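Droneler on keyboards, cables and the case for a smaller kit

An interview with the product team at Droneler, maker of the Kutusetti manipulation kit

Droneler sells one thing, and it ships in a single crate. The Kutusetti is a bench-top manipulation kit made up of an arm, a parallel gripper, a control box and a license for the task software. It is sold mostly to test labs and repair depots that handle returned office equipment. The company answered questions as a team and asked that its replies be attributed to the product group.

The group began with the choice of demonstration object. Sorting cells are usually shown with blocks or boxes, and the Kutusetti team considers those too easy to be informative. "A wired keyboard is flat, wide and light for its size," the group said. "The body is rigid and the cable is not. If your planner treats the two as one object, it will fail on the cable."

The kit's standard routine has four stages: locate the body, choose a grasp on one of the short ends, lift and transfer. Cable handling is a separate module, bought as an option, which estimates where the cord runs and keeps the fingers clear of it during the approach. Without the module the arm will still attempt the pick, but the operator is expected to lay the cord out behind the keyboard first.
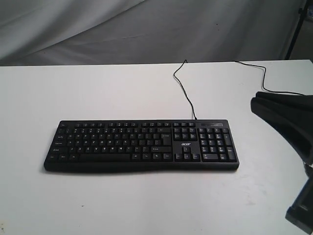
Mindham, which evaluated the kit over the spring for its own returns line, reported that the optional module ought to be part of the base price, and that a buyer handling wired peripherals would find the standard routine of limited use without it. The product group did not dispute the second point. On the first, it said that a share of its customers handle only boxed goods and had asked not to pay for cable software.

Asked about finger geometry, the group was specific. The fingers supplied with the kit are wedge-shaped so that the lower one can enter beneath a low edge. Clearance is the limiting factor. A keyboard lying flat with its feet folded gives the lower finger very little to work with, and the controller slows the approach to 18 millimeters per second for the final section of travel. "People ask us to raise it," the group said. "We have tried. You push the keyboard across the table."

The surface matters as well. Droneler recommends a matte white top and a plain cloth behind it, lit evenly. Dark plastic on a white ground gives the locator a clean outline, and a matte finish keeps reflections out of the depth estimate. The group conceded that few depots look like this. It suggests commissioning on a plain surface first, then moving the kit to the working bench once the grasp parameters have settled.

Commissioning takes 2 days by the company's account, most of it spent on calibration and on teaching poses for the customer's own stock. Each object class needs its own set. The software accepts up to 23 classes on the standard license – a ceiling the group described as commercial, with no technical reason behind it.
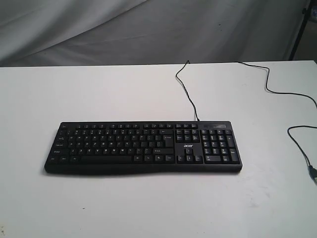 Photo: Droneler

Chaudhry, the integrator that handles installation and service, recommends that buyers save a reference view of the bench for every class they teach, with the object in place and the arm parked out of view. When a pick goes wrong, the operator compares the current view with the saved one before changing any parameters. According to the product group, a large part of its support requests come down to lighting that has been moved after commissioning.

Wear was the other subject on which the group had figures. The finger pads are replaceable and rated for 3000 cycles on hard plastic. The software keeps a running total and shows a warning when a set is due, though it does not stop the arm. "We left that to the customer," the group said. "A worn pad slips before it damages anything, and the slip is logged."

The kit does not plug anything in. Inserting a USB connector calls for force sensing that the current wrist lacks, and the group would not give a date for a version that has it. It also declined to recommend the Kutusetti for wireless keyboards with removable battery covers, which it said can come off in the grasp.

A software update due in June will let the cable module be tried for a limited period on existing kits. Finger sets for thinner keyboards are in testing at Chaudhry, and will be sold separately.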